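Jae-hoon Song built his sorting arm in the back half of a shared workshop in Hornell, on a bench he rents by the month. The arm is a six-joint kit with a two-finger gripper and a small camera at the wrist. He calls the project Plurkby. The software that decides where the fingers go is called Closero, and he wrote most of it himself.

Song repaired small electronics for 12 years before he started on the arm. He buys dead and unwanted watches by the box and sells the usable parts. Sorting them by hand was the slow part of the job.

"A box comes in and everything is hooked through everything else," he said. "I wanted something that would separate the pieces while I was at the other bench."

The first gripper used flat rubber pads and failed on nearly every strap. The pads closed on two or three bands at a time and lifted the whole lot. Song replaced them in February with narrow black fingers that taper toward the tip.

"A thin tip gets inside a loop," he said. "With a wide pad you are only pressing on the top of the heap. The cost is stiffness. If I go past 40 percent of the rated grip force, the tips spread and the strap slides out." 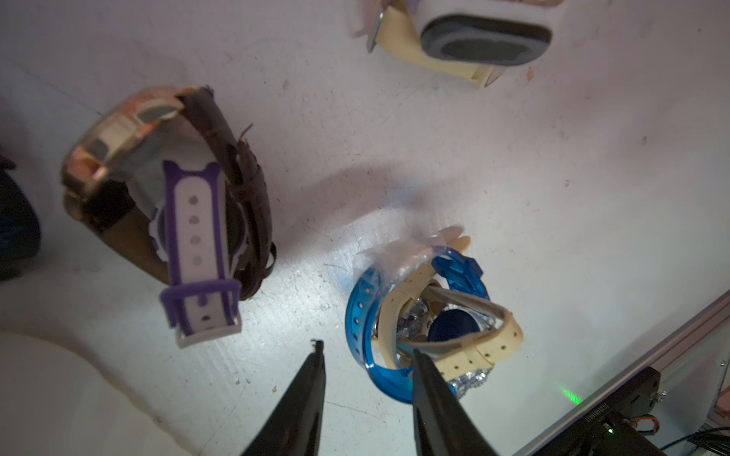 Clear plastic and foil gave him the most trouble after that. Both reflect the bench light, and Closero kept reading the bright patches as metal cases. Song lowered the lamp, which made it worse, and then moved it to the side. He also began including packaging in his training pictures on purpose.

"If you only show it clean watches on a clean table, that is what it learns," he said. "My boxes have bags and foil in them. Straps that are peeling, too. Old leather has a ragged outline and the software wants a smooth one."

The current set has 613 labeled pictures, all taken at the wrist. Song labels the straps and the cases separately. A strap is marked as a curve and a case as a closed shape, and the program looks for a spot on the curve with open space on both sides.

The frame is aluminum extrusion, bought secondhand from Godoy, a machine shop that was clearing out its storage. Song cut the rails to length on the workshop's chop saw and spent an evening squaring the corners. The first version of the frame moved when the arm reversed direction. He added a brace under the table and slowed the shoulder joint.

A full attempt at one item, from picture to drop, takes 22 seconds. Song said he could shorten it but has no reason to yet, as the arm runs while he does other work.

It still cannot undo a buckle. When two bands are threaded together, the arm lifts the upper one, shakes it twice and sets the pair aside in a tray if they stay joined. Song clears the tray by hand at the end of the day.

"I may add a second arm to hold the lower strap," he said. "First I want to rewire this one. The wrist cable is too short and it pulls when the last joint turns all the way over."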